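Nimden Moves Lost-Item Sorting to Rirotus, Starting in Simulation

Nimden will automate item sorting at its returns desk with Rirotus, a control system trained on simulated rooms. Staff now log 467 items per shift by hand.

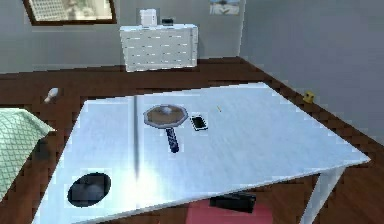
Simulated bedroom used in Rirotus training, with small objects on a white table.

Under the new workflow, clerks review only the items the system flags. Night sorting ends in December, and the clerks affected move to day shifts at the same pay.

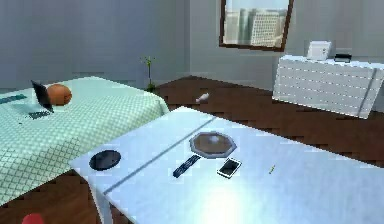
Retraining takes 400 hours per site and covers exception handling and safe stops. "Our clerks will set the rules for hard cases," said Viola Sorrentino, operations lead at Nimden. Small, thin items come first — a piece the size of the stick-like one lying by itself on the bright part of the tabletop is easily missed late in a shift.

Press contact: Adalberto Brito, Nimden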